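Two fingers and a black tablecloth: Cinzia Farina on building an arm in a shared workshop

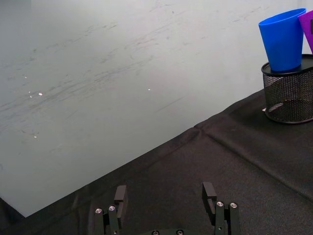

Cinzia Farina started the project she calls Stostevum in August, with a bag of second-hand motors and a bench at the Dirmont workshop. She had wanted a machine that could tidy a desk. What she has so far is an arm with a two-finger gripper and a small camera at the wrist, and it can pick up a plastic cup on most evenings.

We met at Dirmont at 7 p.m., when the woodworkers had finished and it was quiet enough to talk. She had brought her notebook, which she kept open on her knee and went back to whenever she wasn't sure of something.

"I'm a bookbinder by trade," she said. "I can measure and I can cut straight. That covers more of this than you'd think. The electronics I had to learn from the beginning, and I'm still not good at it."

Her first plan was to buy a kit. She priced several and gave up, partly because of the money and partly because none of them had a reach that suited her table at home. She had set herself a limit of 500 pounds for the whole build, tools not included. The motors took the largest share of that. The gripper came next.

"People look at the arm and think that's the difficult bit," she said. "The arm is a row of joints. You can get each one working on its own and then bolt it to the next. The gripper is where everything has to agree with everything else. If one side closes a little ahead of the other, the cup gets pushed over before it gets held."

The gripper she uses now is the fourth version. The earlier ones are in a biscuit tin under the bench, and she took them out to show me. In the first, both fingers swung on a single pivot like a pair of scissors, so the tips met at an angle and anything round shot out of the front. The second had parallel plates, but she had drilled the holes by hand and they were slightly out. The third worked for an evening and then cracked.

For the fourth she went back to parallel linkages and had the holes drilled on the pillar drill by another member, Flores, who is fussy about such things. The fingers stay facing each other as they open and close. She leaves the screw heads showing so that she can get at them.

"You'll be in and out of those screws constantly," she said. "I covered them up on version three because it looked smarter. Then I had to take the cover off every time something worked loose, and that's how it got cracked."

I asked her why she had put the camera at the wrist. Most of the home-built arms I had seen before had one on a stand, looking down at the whole table.

"I tried a stand first," she said. "It's easier in some ways, you always know where the picture is taken from. But the arm kept getting in front of it. Just when you want to see what the fingers are doing, you've got an elbow in the way. At the wrist, the camera goes where the fingers go."

The drawback is that the picture tilts and swings with the arm. A level table comes out as a slope. The far edge of the cloth, which is a straight line in the room, can run across the picture at any angle at all, and things she cares about slide off to one side. Her early software took no account of this. It had been written as if the camera were always upright, and when the wrist turned, it looked for the cup in the wrong place.

"It would reach out to the left, very confidently, and close on nothing," she said. "I spent two weeks checking the motors. The motors were fine. I'd told it the wrong thing about which way was up."

She now records the joint positions with every picture, so the software knows how the wrist was turned when the picture was taken. She described this as the most useful change she has made, and also the dullest.

The black tablecloth came from the same period. The table underneath has a glossy top, and the lamps used to show up in it as bright patches that the software took for objects. Cloth solved that, though it brought a problem of its own.

"It creases," she said. "A crease makes a ridge, and a ridge has a light side and a dark side, and to a simple program that's an edge. I iron it. I've never ironed anything so often in my life. It still gets pulled about when the arm catches it."

Black cloth behind a black gripper makes the fingers hard to pick out as well. She considered painting the pads a bright colour and decided against it. The software doesn't need to find its own fingers, she said, as they are always in the same part of the picture. What it needs to find is the cup, and blue against black is about as easy as she can make it.

Pale surfaces have been more of a nuisance. Marks and streaks show up under the lamps, and so do small reflections. For a time the program was drawn to any bright speck that was large enough to pass its test. She dealt with it by ignoring anything bright that had no colour.

"That's a cheat, and it means I can't use a white cup," she said. "I'm all right with that for now. I don't own a white cup."

The harder job is what she calls the perched cup. A cup standing by itself on the table is mostly solved. A cup sitting on something else, such as a pencil holder, is another matter. The arm has to come in higher, and if it touches the thing underneath, the whole lot may go over. A mesh pencil holder is awkward in a further way, in that the camera can see some distance into it.

"With a solid pot you get an outline," she said. "With mesh you get the outline and whatever's inside and a bit of what's behind, all at once. A scrap of paper at the bottom can be the clearest thing in it. I left that in on purpose for a good while, because desks have scraps of paper on them."

She keeps a count of attempts, and it is one of the few numbers she is willing to be drawn on. At the time we spoke the notebook stood at 2873. She does them in batches of 50, writes down the result of each one, and doesn't change anything until the batch is over.

"That was a rule I had to make," she said. "Otherwise it fails three times and you reach for the screwdriver, and then it works, and you've no idea if it was the screwdriver. I'd rather sit through a bad batch. I bring some sewing."

The worst evening she could remember had to do with power. The arm would start well and then sag a little at full stretch, and the sagging got worse the longer she left it on. She suspected the shoulder motor, took it out, tested it and put it back. Then she suspected the gears. The fault was in a thin cable between the supply and the first joint, which she had used because it was the right length.

"It was warm when I finally put my hand on it," she said. "I should have put my hand on it first. I've written that inside the front cover."

Help has come from the other people at Dirmont, and from a small group called Prarkosness that meets online to compare home-built arms. She is careful to say which parts of the work are hers. The linkage drawing began as somebody else's and she altered it to suit her plates. The code that closes the fingers is borrowed almost whole. The code that decides where to put them is her own, and she thinks it shows.

"It's long and it repeats itself," she said. "Somebody in the group offered to tidy it for me. I said no, because I can still read it, and when it goes wrong I know which page to turn to."

She does nearly everything with the fingers fully open on the approach. It makes the gripper wide, and it can't get between two things standing close together. When two cups are side by side, the outer face of one finger tends to nudge the neighbour. She has tried opening only as far as the cup requires, but then a small error in position means the pad lands on the rim.

"So it's a choice between knocking the other cup and squashing this one," she said. "At the moment I choose knocking. They're plastic."

The pads are the part she expects to change next. They are flat and hard, and a tapered cup only touches them along a narrow strip. If the cup is leaning, the strip is narrower still. She has cut some rubber from a bicycle inner tube and means to glue it on, once she has finished the batch she is doing. She has also thought about a slight curve, but a curve that suits a cup would be no use for a pencil, and pencils are on her list.

I asked what else was on the list. She turned to the back of the notebook and read it out: pencils, an eraser, a roll of tape, a closed pair of scissors, a single sheet of paper. She had put a question mark after the paper.

"I don't think two fingers can get a sheet of paper off a cloth," she said. "You'd have to pinch it, and you'd get the cloth as well. I might slide it to the edge of the table and take it from there. That's how I'd do it with cold hands."

She has no plans to sell the arm or to publish the drawings in any formal way, though she has passed them on to three people who asked. One of them has built the gripper and written to say that the holes on the lower plates are too close to the edge. Cinzia agrees with him. She has moved them inwards on the drawing and will drill a new pair of plates when Flores next has the pillar drill free.

Before I left I asked what she would say to somebody starting out with a similar build. She thought about it for some time.

"Do the gripper before the arm," she said. "Hold it in your hand and pick things up with it. I did it the other way round and had a very nice arm with nothing on the end until October. And get thicker cable."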